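Frequently Asked Questions About Lichens

Wollgate Field Naturalists' Centre
Last reviewed June 12, 2024

What is a lichen?

A lichen is a partnership between a fungus and at least one organism that can make food from sunlight. The partner is usually a green alga, a cyanobacterium, or both. The fungus forms most of the body and gives the lichen its shape. The partner lives in a layer beneath the surface and supplies sugars.

Is a lichen a plant?

No. Lichens have no roots, stems, leaves or flowers, and they do not have the internal vessels that carry water in most land plants. They take in water and minerals over their whole surface. Lichens are classified according to the fungal partner, so the scientific name of a lichen is the name of its fungus.

What is the difference between a lichen and a moss?

Mosses are true plants. They are usually green and carry tiny leaves on a stem, which can be seen with a hand lens. Lichens may be grey, yellow, orange, brown, black or green, and have no leaves. Some common names cause confusion. Reindeer moss, for example, is a lichen.

What are the main growth forms?

Most lichens are placed in one of 3 groups. Crustose lichens form a crust held tightly to rock or bark and cannot be lifted without damage. Foliose lichens have flattened lobes with distinct upper and lower surfaces. Fruticose lichens are shrubby or hair-like and may stand upright or hang from branches. Some species fall between these groups, and beginners should not be discouraged if a specimen does not fit neatly.

Why do lichens change colour after rain?

When a lichen is dry, its outer layer is fairly opaque. As it takes up water, that layer becomes more transparent and the colour of the algae shows through. A grey lichen may turn bright green within minutes. Visitors recording colour should note whether the specimen was wet or dry at the time.

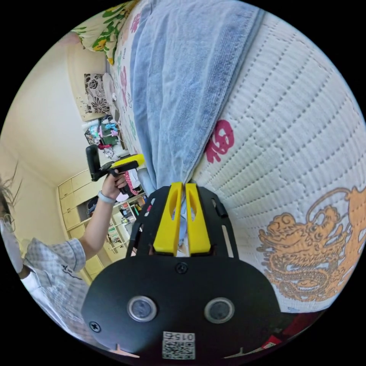

Specimens that have been wetted for examination should be allowed to dry fully before they are placed in a paper packet. Plastic bags are not suitable for storage, as trapped moisture encourages mould.

Do lichens harm trees?

Lichens growing on bark are not parasites. They use the tree as a surface and draw no food from it. They are often more noticeable on old or ailing trees, where a thinner canopy lets in more light, and this leads some people to blame them for the decline. Scraping them off may injure the bark and is not recommended.

How fast do lichens grow?

Growth is slow in most species. Many crustose lichens add less than a millimetre a year, while some foliose and fruticose species can add several millimetres or more. Rate of growth depends on the species, the climate and the amount of moisture available.

Why are lichens used to study air quality?

Because lichens absorb much of what they need from rain and air, they also absorb pollutants. Certain species disappear where sulphur dioxide is high, and others increase where there is a good deal of nitrogen. The absence of lichens from one tree is not proof of poor air. A survey must compare many trees of similar kind and age.

How many species are on the Centre's list?

The current checklist for the Wollgate reserve contains 179 species. It is maintained by Drita Papadopoulos and Krum Grgić. Additions are considered each July and require either a specimen or clear photographs of the upper and lower surfaces, where both can be seen.

May I collect lichens in the reserve?

Collection is by permit only. Permit holders may take no more than five specimens per visit, and none may be taken from the Colano ridge. Loose material lying on the ground is covered by the same rule. Applications are assessed by Ilir Vidmar and should be submitted at least two weeks before the proposed visit.

What information should accompany a specimen?

Each packet should be labelled with the collector's name, the date, the location, the surface on which the lichen was growing, and the direction that surface faced. Where the host tree is known, its name should be given. Labels should be written in pencil or permanent ink.

Can lichens be eaten?

The Centre advises against it. Some species have been used as food after careful preparation, but others contain toxic compounds, and similar species are easily mistaken for one another.

Whom should I contact about an identification?

Identification enquiries may be addressed to Blagoje Popescu at the front office. Specimens are not returned unless this is requested when they are submitted.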